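How to Plan and Budget a Hand-Held Gripper Station for Two-Handed Robot Training

Search guides Type and press enter
218 shares 15 comments

If you've been reading up on teaching robots by demonstration, you've probably reached the fun part, where you open a spreadsheet and start pricing things! I love this part. I also got it pretty wrong the first time, so this guide walks through the order I'd plan in now, from the table up. It's written for a small shop or school lab with one room and one modest pot of money.

Step 1. Pick the task before you pick the gear

Write down one job you want the robot to learn and keep it small. Ours was hanging a soft hat on a wire stand. That one sentence settled a surprising amount of the shopping list: two grippers (one hand to hold, one to shape), padded fingers, and a table big enough for the stand and both arms. If your job is sorting bolts, your list will look very different, and you might get away with a single gripper and half the cables.

Step 2. Budget the work surface

People price the robot arm to the dollar and forget what everything sits on. We put a white cover on a wooden table and left it at that. A matte surface is worth asking for, and you should plan to replace it. It will scuff, and you'll want a spare of the same white on the shelf so your later recordings match the early ones.
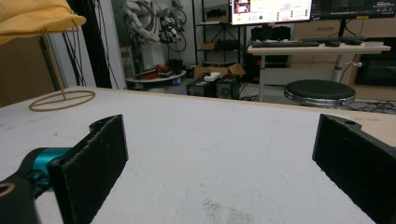
Table height view with the gripper open. Computer desk and arm at the back of the room.

Measure your floor while you're at it. Our desk with the monitors is just past the table, which is great for checking a recording and less great when two people want to be on the same side. Leave a walking lane if you can, and draw it on your floor plan before you order any furniture.

Step 3. Price the grippers as a pair

Get quotes for two complete units with cables, mounting plates and at least one set of spare finger pads. I compared a Vimard set with one from Lusinach, and the cheaper quote left out the cables, so the two came out nearly even. Our line for the pair, pads and cables was $1370. Ask these things before you sign:

- Are the finger pads sold separately, and in what pack size?
- How long are the cables, and can you get longer ones?
- Does the top plate take the camera mount you already own?
- What is the lead time on a replacement finger?

Try holding one, too, if the seller will lend you a demo. Someone with small hands and someone with big hands should both have a go for a good long stretch. Weight that feels like nothing at the counter feels like plenty by 3 p.m.

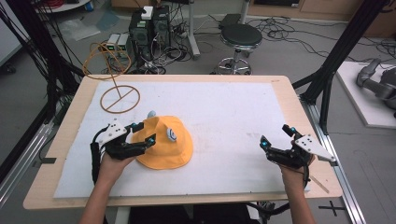 Can I start with one gripper and buy the second later?
You can, as long as you order both from the same product line and check that it will still be sold when you come back. Mixed pairs mean two sets of spares and two calibrations, and that eats the savings fast.

Step 4. Add up the computers, power and cables

This is the line that doubled on me. Josée Sawatzky set up our recording software (we use Numis) and her first question was where everything would plug in. I had no answer! List every device with its plug and its cable length, then add 6 spare cables to the order. Get cable clips, too. They're cheap and you'll use all of them.

A second monitor is money well spent. Keep the live view on one and your notes on the other, and you'll catch a bad take while the props are still out.
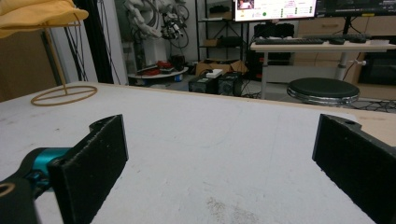

Storage is the budget line I'd raise first if I were starting over. Spare pads, tools, adapters and props all need a home, and the floor fills up quickly. Set aside enough for real shelving. A black metal unit like the one at the back of our room does the job nicely, though as you can tell from the open box in front of it, I should have bought two. Put the bulky things low and keep one level for whatever you reach for every session.

Step 5. Buy props that fight back a little

Props are the cheapest thing on the list and they teach you the most about your grippers. Soft fabric is a wonderful test. It folds, it slumps, and it shows you right away whether your finger pads are the right shape for a pinch. Trevor Cloutier keeps our prop bin and his rule is to buy two of anything you like, in case the store stops carrying it. Choose colors that stand out against your table cover.
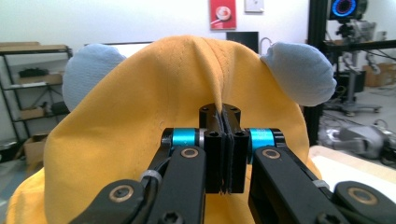
Step 6. Hold some money back

Keep 15 percent unspent until you've recorded for a full month. We opened ours in March and by the end of it I knew exactly what I wanted: longer cables, a second shelf, more pads. Had I spent it all up front, it would have gone to a Lei tripod I still think is beautiful and have no use for.

When you do spend the reserve, update the spreadsheet the same day and note what each thing replaced. The next station you plan will go so much faster, and you'll have actual prices to work from.

Share this guide
Leave a comment (15)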